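# Drive bay

A **drive bay** is a space of standard size inside a computer case, made to hold a storage device or a similar part. Most drive bays in desktop computers belong to a metal structure called a **drive cage**, which is riveted, screwed or clipped to the frame of the case. The bay fixes the drive in place, keeps its connectors within reach of the cables, and leaves room for air to move past it.

## Sizes

Bays are named for the drives or disks they were first meant to take, and the names do not match the outside measurements. A 5.25-inch bay is wider than 5.25 inches, and a 3.5-inch bay is wider than 3.5 inches. Three sizes are common in desktop machines:

- **5.25-inch bays** hold optical drives, card readers and control panels. They open through the front of the case.
- **3.5-inch bays** hold full-size hard disk drives. Older cases often had one that opened to the front for a floppy disk drive.
- **2.5-inch bays** hold laptop-size hard disks and many solid-state drives. A smaller drive can be placed in a larger bay with an adapter bracket.

A bay that opens through the front of the case is called *external*. A bay that can be reached only after a side panel has been taken off is called *internal*.

## Construction

Drive cages are usually stamped from sheet steel. The sheet is cut and folded so that its sides form rails, slots and small raised tabs, which guide the drive as it slides in and support its weight. Openings in the walls reduce the weight of the cage and let warm air escape. In many compact cases the cage is turned so that the connectors face the side opening, which makes the cables easier to reach. Some makers mount the whole cage on a hinge or a sliding track.

Drives are held by one of several methods. The oldest uses screws driven through the side of the cage into threaded holes in the drive. Later cases often use plastic rails or trays that snap into the bay and are released with a tab or latch. These parts are commonly molded in a bright color so that a technician can tell them from the fixed parts of the case.

## Cabling

A drive that uses the Serial ATA (SATA) standard needs two connections. The data cable is thin and flat at its ends and has 7 conductors. The power cable comes from the power supply and ends in a wider plug. Both plugs are L-shaped inside and fit only one way.
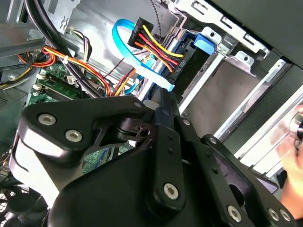
*A SATA data cable (blue) and power connector (black) at a drive inside an open desktop case, with the steel drive cage at right.*

The wires in a power cable follow a common color code. Yellow wires carry 12 volts, red wires carry 5 volts, orange wires carry 3.3 volts, and black wires are ground. Data cables have no such code, and their color is chosen by the maker. In factory-built computers, the power connectors are sometimes printed with a short label naming the drive each one is meant for. Loose wires are often gathered with zip ties to keep them clear of fans and of the motherboard.

## Removal and service

A drive is normally removed with the computer shut down and the power cord unplugged. The side panel is opened, and the data and power plugs are pulled straight out by their bodies. Pulling on the wires can loosen the contacts. Some data plugs have a metal spring clip that must be pressed first. The screws are then taken out or the latch is released, and the drive slides free of the cage.

Repair and recycling shops treat the drive bay as an early stop in taking a computer apart, both to recover the drive and to keep any stored data under control. At the Nancombe recycling center, written procedure calls for the drive to be removed and logged before the power supply or motherboard is touched. The center's manual lists 9 steps for a standard desktop case, of which 2 concern the drive cables alone.

## Decline in use

The number of bays in a typical case has fallen as optical drives have become less common and as solid-state drives in the M.2 format, which attach directly to the motherboard, have replaced larger drives. Many small cases now have a single internal bay, and some have none. Full cages remain usual in servers and in home storage machines.

## See also

- Computer case
- Hard disk drive
- Serial ATA
- Power supply unit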